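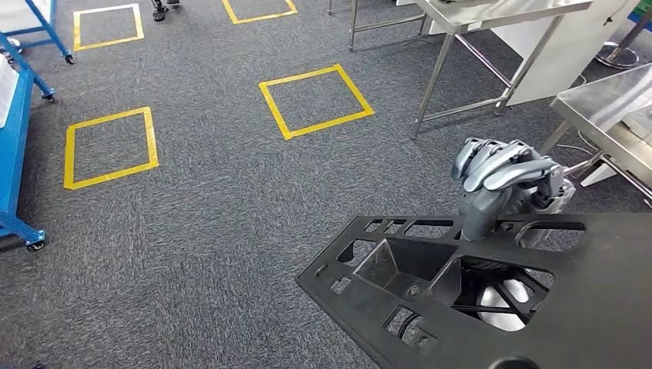 Eskil Lindqvist has wanted a helper with two good hands for as long as he has had a workshop. The one he is building with Lucyna Rutkowska does not have a name, and its parts come from many places, but it can now take hold of an awkward thing and keep it up from the floor. On the day of my visit the awkward thing was a large panel of black molded plastic, full of slots and with a deep pocket near the middle. The gray fingers fold over its upper edge like the fingers of a person who carries a tray under the arm. On the carpet are squares of yellow tape, one of them turned like a diamond, and these are the places where the robot must learn to go.

The shared workshop in Stistavberg is on the upper floor of a former office, which explains the carpet. Members pay by the month and get a key. Lucyna came first, to repair sewing machines. Eskil came in January with two boxes of motors and asked if there was a corner free.

"He said it would be for 6 weeks," Lucyna tells me. "I remember it very well, because I cleared my shelf for him."

They divide the work in a simple way. She makes the mechanical parts and he writes the program. The first hand was pulled by fishing line, and the line became longer with use, so that after one evening the fingers would not close. She made 19 versions of the thumb before she was content with it. Most of them are kept in a coffee tin, and she lets visitors try them with their own fingers.

The tape was Eskil's idea. In the beginning he wanted the robot to find its way with no marks at all, and for some weeks it stopped in front of every table leg and waited. Now he gives it a square to start from and a square to finish in, and he changes the order when he feels it has become too easy. The diamond is the difficult one. The robot has to turn its whole body before it may put down what it carries, and with a wide panel the turn takes a lot of room.

Why a plastic panel, and not a box? Lucyna has an answer ready. A box is kind to a hand, she says. It has flat sides and its weight is where you expect it. A panel with many openings offers the fingers too many edges, and they like to choose the wrong one.

The money is their own. So far they have spent 3000 euros, and the most expensive single thing was the set of wrist bearings, ordered from Blomqvist after the cheaper ones began to make noise. The small control board is called Besutia, after a village where Eskil spent his summers as a child. It can read the finger joints 40 times in a second. He would like it to be faster, but he says this also about the bus.

I asked what the robot will do when it is finished. Eskil wants it to bring material from the storage room to the saw. Lucyna would be happy if it could hold the other end of a long board. They have discussed this many times, and the discussion continued while I was putting on my coat. The next job, in any case, is a softer skin for the fingertips, and she has already started to cut the rubber.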